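Home | Gallery | Fabric & Thread | Classes | Contact

Gallery: Small Squares and Other Folded Things

Last updated 2/13/23

Hello and welcome back, or just welcome if you wandered in from the Llanos newsletter! I'm Milagros Palomino, and this is the page where I put up pictures from the work table so that you can see a bit of what we get up to between classes. I never seem to take as many as I mean to (my hands are usually full, and then the light goes), but I do love looking back at them in the middle of winter, when the garden is no use to anybody and all I want is a pot of coffee and a stack of squares to sort.

February is always our month for flat things. We press, we trim, we stack, and we argue in a friendly way about which blue goes with which. If you have never spent a whole afternoon on blues I can recommend it - they look like one color in the drawer and like twenty on the table.

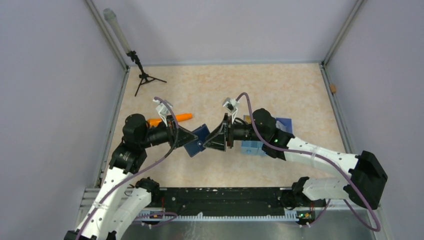
Dark blue has been my favorite since I was a girl and my grandmother kept hers in a biscuit tin, well away from the whites. I still plan nearly every set starting from the darkest piece and working out to the pale ones. Lately I've been turning squares on the diagonal before I decide anything, and the dark blue one on the beige tabletop, with its corner pointing to the front, is just the way I like to see them. It even has a small round whitish mark on its face, and I find my eye goes straight there. Set square to the edge, a dark piece can look a little stern. Tip it over and it turns into a diamond, and suddenly you are thinking about borders!

A few of you wrote to ask about the sorting afternoon. We had 400 squares to get through for the Premimen set, and we stopped for soup after the first 100, which was probably a mistake, as it took us 45 minutes to get going again. The leftovers are in 2 shoe boxes on the back shelf, so please help yourselves when you come by. Bring a bag, and take some of the greens while you're at it, we have far too many.

I'll add more pictures when the Fulteo borders are pressed and I can find the cord for the computer.

Recent galleries
Stodeo Table Runners
Greens, Greens and More Greens
The Llanos Winter Swap
Fulteo Borders, First Try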